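Furnival Table Surround, Hesham pattern
Section 5: Standing the panels, placing the plant

Read the whole section first. It's short. You need the surround unpacked (Section 4) and the table where you want it to stay.

What you need
Back panel, two side panels, two aluminum corner posts, bag of clips. The white tabletop, wiped down. A plant with its own pot or liner. Felt pads. A soft cloth. Small level if you have one. Second person for the back panel.

Panels

1. Lay all three panels face up on a blanket. Zigzags should run the same direction on all of them. If one looks upside down, it is. Turn it.

2. Peel the film. Start at a corner, pull low and slow. Don't use a knife.

3. Stand the back panel along the rear edge of the table. Have somebody hold it. Don't lean it on the wall and walk off.

4. Fit a corner post at each end. Slot faces the panel. Push down until it stops. If it sticks halfway, pull it out and check for leftover film in the slot.

5. Slide in the side panels, left then right. They open outward a little, toward the front. Do not force them square to the back. The clips are cut for the angle and will snap.

6. Match the pattern at the corners. Look from the front at sitting height, then nudge up or down until the points line up near enough. A small mismatch is normal, dark and light tiles don't always meet exactly at the post.

7. Clips on. Bottom ones first, then top. Finger tight only.

CAUTION: Don't lift the table with the panels up. Take them off first, even for a short move accross the room.

NOTE: Older Gamen surrounds use a different clip. Part 453 fits those. Ours won't.

Before the plant goes on

Wipe the tabletop again. Dry cloth first, then damp, then dry. Grit under a pot will scratch the finish and that mark stays. No bleach, no scouring powder. Stains from wet soil come up with a drop of dish soap if you get to them the same day.

Check the table is level both ways. A tall plant on a tilted top looks wrong against the zigzags long before it looks wrong anywhere else. The pattern shows up every lean. Fix it at the table legs, not by wedging something under the pot.
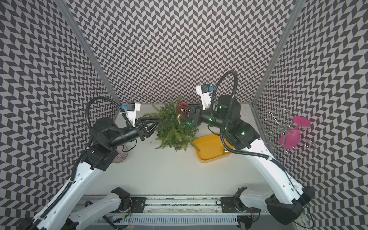

Real plants: water the day before, let the pot drain fully in the sink, then bring it over. Never water on the table the first time. You won't know yet how fast that pot drains.

Artificial plants: shake out the packing creases, bend the stems apart by hand. Start with the lowest ones. Cold plastic stems crack, so let the box warm up indoors for a few hours if it came in January.

Placing the plant

1. Felt pads on the base of the pot or saucer. Saucer too, people forget the saucer.

2. Lift the pot from the base. Not by the rim, never by the stems.

3. Set it down in the middle of the top, to start with. You can shift it later. Lift to move it, don't drag.

4. Check the leaves against the panels. They shouldn't be pressed on the back one. Leaves that touch will mark the print over time, and real ones go brown at the tips.

5. Turn the pot until the fullest side faces front. Step back. Turn again. Takes a couple of tries.

6. Bent or crossed stems: ease them apart with two fingers, one hand steadying the pot. Work from the side in toward the center. If the pot rocks you're pushing too hard.

CAUTION: Top-heavy plants. If it tips with a light push on the tallest stem, put it in a heavier pot. Stones on top of the soil help some but not enough.

Size

Anything up to 800 mm tall, pot included. Taller will stand up fine but it blocks the pattern and catches sleeves. Wide and bushy is better kept short. One plant looks best. Two small ones is OK if they don't touch each other.

Light

The side panels take some light off the plant. Near a window, face the open front toward it. Real plants will grow toward the front, so give the pot a quarter turn when you water. Strong direct sun fades the darker gray first, pull a shade at midday if you can.

Problems

Side panel bows outward: top clip missing, or it's in backward.

Post rattles: not seated. Push down again, bottom clip off, bottom clip on.

Pattern seems to swim when you look at it: normal with a tight zigzag. Softer light helps. So does a plant with big plain leaves.

White ring on the tabletop: water under the pot. Dry it, leave the spot uncovered overnight, usually fades.

Leaves on the table every morning: too dry or too cold. See the plant's own label, we can't help much with this one.

Panel smells when new: air the room. Goes in a few days.

Taking it down

Plant off first. Then clips, side panels, posts, back panel. Store the panels flat with paper between the printed faces. Clips back in thier bag, and tape the bag to the back panel.

Spare clips and posts from the Hukanbridge shop. Give the pattern name when you order. Orders in by 24th December go out before the break, anything later waits for the new year.

Next: Section 6, Cleaning the printed panels.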